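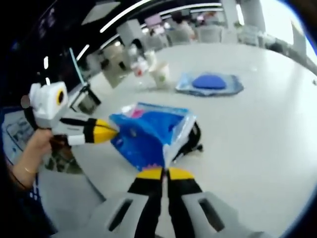

Wubit Kahsay wrote:
> Before anyone buys more of those Ardale storage pouches, try ordinary
> plastic bags. I have kept my small things in them for years, one bag
> per kind of thing, folded over at the top and put in a drawer. They
> cost nothing, you can more or less see what's inside, and they squash
> down to fit whatever space is left. I emptied the whole craft cupboard
> this way over one weekend and have not lost a thing.

I'd like to believe this, Wubit, but I have tried it twice and I don't think it holds up past the first month.

"More or less see what's inside" is where I get stuck. A thin blue bag shows you that there is something pink in it. It doesn't tell you whether the pink thing is the eraser, the thimble case or half a comb. So you open it, and once it's open you tip it out on the table, and then there are straps and cups and a bottle of water in the way and you have to clear those first. I did this with 17 bags in one evening looking for a single buckle. The buckle was in my coat.

Then there's the folding. Thin plastic doesn't stay folded. You press the top down, turn your back, and it has come up again. Verhoeven sells a little clip for this, 62 to a box, and I bought the box, so please don't tell me the method costs nothing. Rubber bands work until they go brittle. Knots work until you want the thing back.

I'm not defending the Ardale pouches either. The zipper on mine went in the first winter – and the "440" size holds far less than you'd guess from the package.

What I use now is shallow cardboard boxes with no lids, from the Lastent shoe outlet. They do gather dust. But I can look down and see the buckle.

Two questions for Wubit, and I do mean them. How many times have you opened those bags since you filled them? And does anybody else in the house put things back in the right one? If the answer to the second is yes, I'll try a third time.

Last updated: January 20, 2019

Recent threads
Re: Barness drawer dividers, do they slide?
Labels that come off clean
Giving away: 700 mixed buttons
Re: Re: What to do with single gloves
Cupboard doors that won't stay shut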